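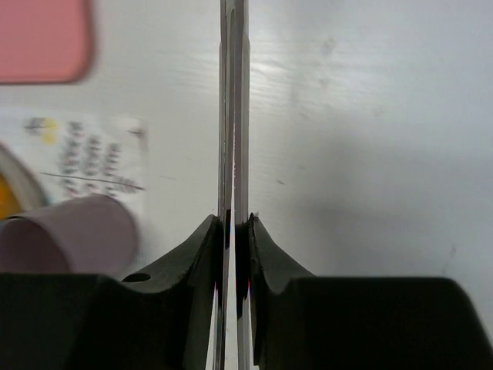 Section 4. Ordering and Watching a Live Fight Card

Read this section before fight night. The box will let you do everything in it five minutes before the main event, but your blood pressure may not.

This section covers pay-per-view boxing and mixed martial arts cards ordered through the Drunero receiver. For regular channels, see Section 3. For wrestling, see Section 3 as well, and please don't write to us about the distinction again.

4.1 Before you order

You will need:

A Drunero receiver running the March software or later
A Plornport account with a payment card on it
The four-digit purchase PIN you chose during set-up and have since forgotten
A wired connection, or a Wi-Fi signal showing at least two bars

To check your software, press Menu, then go to Settings, System, About. If the date shown is older than March, choose Update Now and leave the receiver alone until the blue light stops blinking. Pressing buttons does not encourage it.

Note: A Plornport monthly subscription does not include pay-per-view cards. It gives you the right to buy them. We didn't name the plans.

4.2 Ordering the card

1. Press the Events button on the remote. It is the one under Guide that you have never pressed.

2. Select Combat Sports. Upcoming cards are listed by date, soonest first.

3. Highlight the card you want and press OK. Read the start time. It is shown in the time zone you gave during set-up, so if you have moved across the country since then, visit Settings, Location first.

4. Choose Main Card or Full Card. Full Card adds the preliminary bouts. These are often the best fights of the night, watched by an arena full of empty seats.

5. Enter your purchase PIN and press OK once. The screen may sit there for up to 14 seconds.

6. Wait for the word Confirmed. A confirmation is also sent to the email address on your account.

Caution: Do not press OK a second time while the receiver is thinking. On older software this could place two orders, and there is no discount for enthusiasm.

If you get the PIN wrong three times, purchases are locked for one hour. To reset it, sign in to your Plornport account from a phone or computer and choose Receiver, then Purchase PIN.

4.3 Testing the picture

Every confirmed order comes with a test channel, which opens the day before the card and shows a slow loop of an old Gallar promotional reel. The reel is terrible. Watch a few minutes of it anyway.

1. Open Events, then My Orders.

2. Select the card and choose Test Stream.

3. Press Info twice to see the line speed and picture quality.

4. If the picture drops to Low, restart your router and try again before changing anything on the receiver.

Note: Sports Motion smoothing is on by default in many televisions. It makes a left hook look like a home video of a left hook. Turn it off in the television's own menu. The receiver can't do this for you.

4.4 On the night

1. Turn the receiver on at least half an hour before the listed start.

2. Open My Orders and select Watch Live.

3. Set the audio. English Commentary is the default. Arena Sound removes the commentators, and is the most popular option in our logs after the third round.

4. To pause, press Pause. The receiver holds up to 400 minutes of a live card, which should outlast any ring walk.

The listed start is for the first bout on your package. Main event times are guesses made by the promoter. If the undercard ends in a string of quick knockouts, the main event can start early; if it goes to the judges every time, make coffee.

Caution: The buffer is erased if the receiver loses power. Before fight night, find out which wall switch controls that outlet.

4.5 Replays and spoilers

A replay appears in My Orders about 2 hours after the broadcast ends. To avoid learning the result from your own television, go to Settings, Events, Hide Results, and choose On. This blanks winners' names and running times in every Drunero menu. It has no power over your brother-in-law.

4.6 Messages you may see

E14, Not In Your Area: The card is not being sold where your account is registered. Check Settings, Location.

E300, Stream In Use: The card is already playing on another receiver on your account. Go and see who is in the den.

Order Pending: Your bank is still considering it. Wait ten minutes, then call the bank before you call us.

If none of this helps, have your receiver number ready and open Help, Live Support. Support stays open on fight nights until the replay is posted.

Section written by Qistina Khoo, checked on a working receiver by Orlando Apaza. Revised April 2019.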